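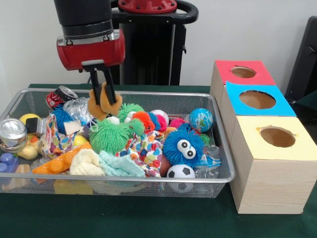 Moving a Game Item from Pluvstead to an Outside Wallet

Updated March 28, 2018

These steps apply to items minted on the Barton contract. Items bought before the July migration must be converted first from the Legacy tab.

Before you start

You need a Pluvstead account with email confirmation turned on, a Kang wallet, and enough ether in the account to cover the network fee.

Steps

1. In Kang, open Receive and copy the full address. It begins with 0x.

2. In Pluvstead, open Inventory and select the item. If the Withdraw button is gray, the item is still listed for sale. Cancel the listing and reload the page.

3. Click Withdraw and paste the address. Compare the first 4 and last 4 characters with the address in Kang.

4. Leave the gas price at the default and click Confirm.

5. Open the confirmation email and follow the link. It expires after 28 minutes.

The item appears in Kang under Collectibles once the transfer is mined. If it is still marked Pending after 48 hours, send the transaction hash to Pluvstead support. Do not submit a second withdrawal.

Amham wallets do not display Barton items at this time.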